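Home | About us | Test notes | People | Contact

About Plikico

Posted in May by Aiman Yusof

Plikico measures how well machines do ordinary chores. We do not build robots and we do not sell them. Manufacturers, care providers and a few shop owners ask us whether a given job can be handed over yet, and we answer with figures.

Our household work runs under the name Tondness. Its main task is clearing a table: plates and a mug go into a basket, food scraps go elsewhere, and anything that belongs on the table stays put. A person does this without thinking. Two arms with parallel grippers need a plan for each item.
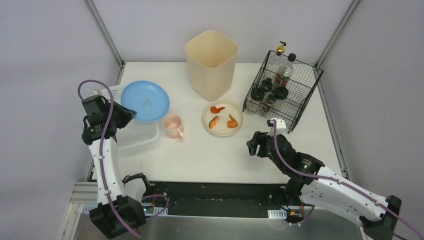
Each run is scored on three points: whether the item arrived, whether anything else was disturbed, and whether a person had to step in. Speed is logged but carries no weight in the score. In the last round we logged 2597 runs, of which 1643 finished without help. The rest are sorted by cause – missed grasp, dropped item, collision, stall – and every cause is published, including those that embarrass the client.

Thin, flat crockery is still the hardest class. A plate lying flush on a table gives a gripper very little to hold, and small errors in height matter.
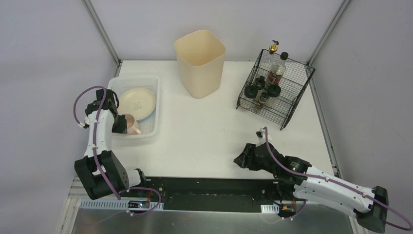 Harish Dhillon wrote our scoring rules and keeps them deliberately strict. An item counts as placed only when the gripper has let go and withdrawn. A pink mug lying in the basket beside the plates, with the gripper still at its rim, scores nothing at that moment. Clients query this rule more than any other, and it has stayed.

The shop-floor side is called Zondside and covers shelf facing, bin sorting and returns. It has 111 test items and a separate rule book.

Can machines do the chores yet? Some of them, slowly, with the same few objects and a person within reach. We would not sign off an unattended kitchen.

We are a team of 15. Reports can be requested by post or e-mail from the Khurana office.

Contact | © Plikico | Back to top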